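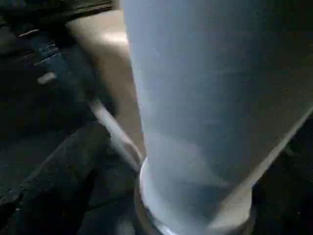 1. What we wanted to know

Our project asks a simple question: can a two-arm robot do the small home jobs which people do not like, for example putting together a plastic table? The course partner, Tarkivent, gave us the task list. We chose assembly of white plastic parts, a square piece with corner sockets and several pipes, on a table with black cloth.

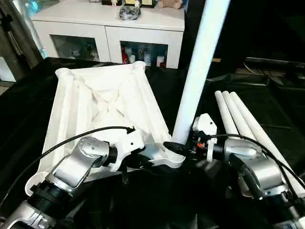 For each try we wrote down the start, the end, and the moment when a person had to help. In total we recorded 1,392 seconds of work, divided into 14 tries. We used the Skodier control program without changes.

2. Results

The robot finished the job alone in three tries. In the other tries a person had to help, mostly when a pipe must go into a socket. A small error in the angle was enough to stop the arm.

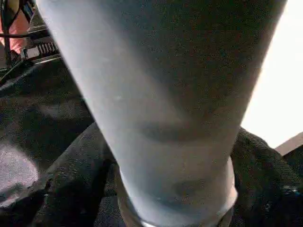
The wrist cameras were less useful than we expected. When a part is very near, it covers almost all of the view, and the program has little left to judge the angle from. White parts in strong light made this harder.

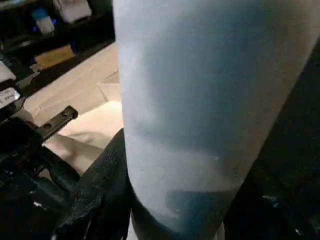 R. Gowda

3. My opinion after the project

I think such a machine is not ready for a family home. In a shop it may be different, when the parts always lie in the same place. The next group should compare our numbers with the Odora task list and test softer light first.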